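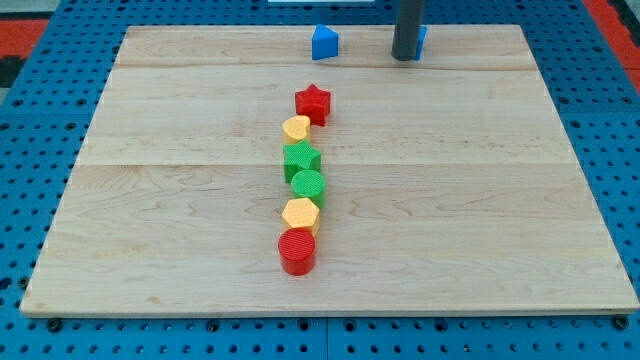 Changes to the Nendavel Early Learning Grant

The Fernura Foundation has revised the terms of its Nendavel grant for preschools and family day care homes. Beginning September 9, 2018, licensed programs may request up to $330 per classroom for learning materials. The limit had been $300 since the grant opened.

Programs must submit Form 1083 with a signed budget page. Requests received in June under the former terms will be reviewed at the new amount. Questions may be directed to Nikola Mladenović, Grants Office.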